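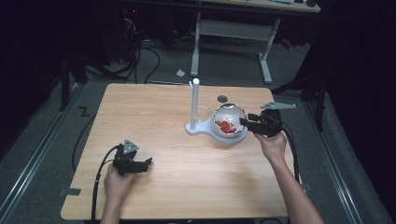

Weißer Ständer mit Kugel auf dem Holztisch

Ticket 627 – Etikettendrucker zieht immer zwei Etiketten ein und druckt dann versetzt
Status: gelöst
Eröffnet: 2022-01-17
Gerät: Fimix Etikettendrucker, angeschlossen per USB, Software Rurnido

Hallo zusammen,

ich bin langsam mit meinem Latein am Ende und hoffe, dass mir hier jemand weiterhelfen kann. Ich verkaufe nebenher gebrauchte Dekosachen und Kleinkram übers Netz, und dafür habe ich mir im Oktober den Fimix zugelegt. Lief wochenlang super! Auspacken, einstecken, Treiber drauf, fertig. Seit gestern spinnt er aber komplett: Ich schicke ein einzelnes Versandetikett los, er schiebt erst ein leeres raus, und auf dem zweiten sitzt dann alles viel zu tief. Die Postleitzahl steht halb auf dem nächsten Etikett, das kann ich natürlich auf kein Paket kleben.

Was ich schon probiert habe:

Drucker aus, Stecker raus, kurz gewartet, wieder an. Keine Änderung.
Anderes USB-Kabel. Auch nichts.
Rolle rausgenommen und neu eingelegt (dreimal, beim letzten Mal mit Taschenlampe, falls irgendwo ein Schnipsel klebt). Kein Schnipsel.
In Rurnido das Format gelöscht und neu angelegt. Da hatte ich kurz Hoffnung, weil das erste Etikett perfekt kam, das nächste war aber wieder verrutscht.

Die Rolle ist übrigens neu, Marke Lamptey, dieselbe Größe wie vorher. Bestellt habe ich sie bei dem Händler in Patidthorpe, bei dem ich auch sonst immer kaufe. An der Rolle kann es also eigentlich nicht liegen, dachte ich.

Nachtrag, selber Tag, mittags

Danke für die schnelle Antwort! Die Testseite habe ich ausgedruckt, also die Vorschubtaste gedrückt gehalten, bis die Lampe zweimal blinkt. Die Testseite geht über 3 Etiketten und ist gestochen scharf, aber die Ränder laufen genau so davon wie bei den Versandetiketten. Damit ist der Rechner wohl raus aus der Nummer, oder? Auf der Testseite steht bei Sensor: »Schwarzmarke«. Keine Ahnung, ob das so gehört, ich habe da nie etwas umgestellt. Jedenfalls nicht mit Absicht.

Nachtrag, nachmittags

So, jetzt wird es interessant. Ich habe im Karton unter der Treppe noch den Rest der alten Rolle gefunden und beide nebeneinandergelegt. Auf der Rückseite der alten ist zwischen den Etiketten immer ein schwarzer Strich. Bei der neuen: nichts, einfach nur weißes Trägerpapier mit kleinen Lücken. Und der Drucker sucht brav seinen Strich, findet keinen und fährt weiter, bis er irgendwann aufgibt. Auf der Packung steht tatsächlich ganz klein »mit Lücke« – das habe ich beim Bestellen glatt überlesen.

Also habe ich in Rurnido unter Geräteeinstellungen, Medien, den Sensor von »Schwarzmarke« auf »Lücke« gestellt und gespeichert. Gedruckt, wieder versetzt. Grrr. Dann habe ich euren Hinweis noch mal richtig gelesen: nach dem Umstellen neu kalibrieren! Deckel zu, Vorschub und Pause gleichzeitig drücken, er rattert ein bisschen und spuckt dabei 6 leere Etiketten aus, dann bleibt er stehen. Und siehe da, das nächste sitzt. Das danach auch.

Letzter Nachtrag

Inzwischen sind mehr als 29 Etiketten durch, alle gerade und alle an der richtigen Stelle. Die Reste der alten Rolle funktionieren mit der neuen Einstellung sogar auch, obwohl da ja der Strich drauf ist – die hat eben trotzdem Lücken. Ich lasse das jetzt einfach so stehen und fasse es nicht mehr an.

Eine kleine Bitte hätte ich noch: Könnt ihr den Punkt mit dem Kalibrieren in der Anleitung nach vorne holen? Der steht ganz hinten bei der Reinigung, da sucht man ihn doch nicht, wenn man bloß eine neue Rolle einlegt. Und in Rurnido wäre ein Hinweis beim Speichern schön, so was wie »Bitte jetzt kalibrieren«. Das hätte mir einen halben Tag und ziemlich viele Etiketten gespart.

Vielen Dank für eure Geduld! Das Ticket kann von mir aus zu.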